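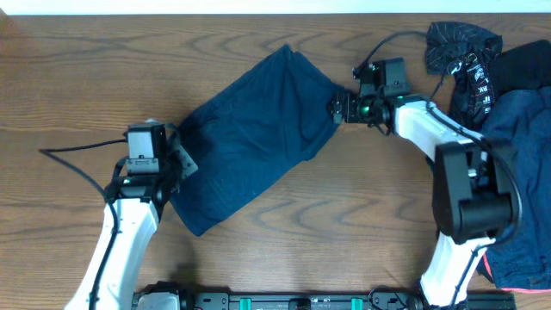 나무 탁자 위에 놓인 짙은 파란색 천.

Westside 의류 순환 사업, 겨울철 접수 안내

Westside 지역 의류 순환 사업은 12월 한 달간 겨울철 의류 접수를 실시합니다. 본 사업은 가정에서 더 이상 입지 않는 옷을 모아 수선과 분류를 거친 뒤 필요한 이웃에게 전달하는 사업으로, 지난 회기에는 총 3,539점이 접수되었습니다. 참여해 주신 주민과 단체 여러분께 깊이 감사드립니다.

이번 회기의 접수처는 Metgate 주민회관과 Kudamska 거리 분소 2곳입니다. 접수 시간은 오전 10시부터 오후 5시까지이며, 점심시간에도 중단 없이 운영됩니다. 한 가구당 최대 100점까지 접수할 수 있습니다. 단체 명의로 접수하고자 하는 경우에는 사전에 사무국으로 문의하여 주시기 바랍니다.

접수 대상은 외투, 셔츠, 바지, 니트류 및 아동복입니다. 속옷과 침구류, 심하게 오염된 의류는 접수하지 않습니다. 모든 의류는 세탁 후 완전히 건조된 상태로 가져오셔야 하며, 주머니 안의 소지품은 미리 확인하여 주십시오. 단추가 떨어졌거나 솔기가 일부 풀린 옷은 수선이 가능하므로 그대로 제출하셔도 됩니다.
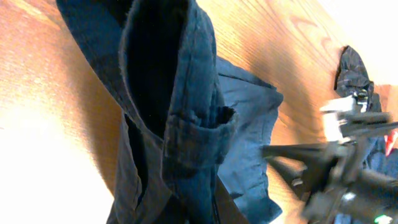 수선 작업은 올해도 Matić 수선소가 맡습니다. 접수된 의류는 소재와 상태에 따라 분류되며, 수선이 필요한 품목에는 별도의 표를 부착합니다. 다시 입기 어려운 것으로 판정된 면직물은 청소용 천으로 재단하여 관내 공공시설에 배부합니다. 접수가 완료된 의류는 반환되지 않으니 제출 전에 신중히 검토하시기 바랍니다.

아울러 분류 작업에 참여하실 분을 모집합니다. 작업은 Metgate 주민회관 2층에서 오후에 진행되며, 별도의 경력은 필요하지 않습니다. 참여 신청서는 각 접수처에 비치되어 있습니다. 신청하신 분께는 사무국에서 개별적으로 일정을 안내해 드립니다.

문의: Westside 의류 순환 사업 사무국(Metgate 주민회관 1층)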